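Grenero: Teaching a Policy to Put Things in a Box
Project report, second-year robotics lab
Birdie Bellamy and Ottó Bárány. Supervisor: Emese Virág

Method

We recorded 1,574 demonstrations with a hand-held gripper between us, in homes whose owners had been promised it would be quick. Each demonstration is one object and one container. We trained two policies on the same architecture: one on rigid objects only, one on the full set.

Result

On 50 trials with unseen rigid objects the two policies scored the same, which was a blow to the introduction we had already written. On 40 trials with soft objects the full-set policy did better, mostly at the moment of release. The rigid-only policy liked to open early and hope.

Discussion

Soft toys were Ottó's idea and the source of most of our labeling arguments. Our schema had a field for "object upright", filled in by hand, and it worked well for mugs. It went less well for a pink and white cow held upside down over a round cardboard container, snout toward the floor and eye embroidered shut – Birdie wanted to mark it "no", Ottó wanted to know why a cow in a box should care. We dropped the field for plush and kept it for everything else. Retraining without it is left for November.

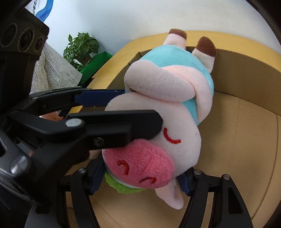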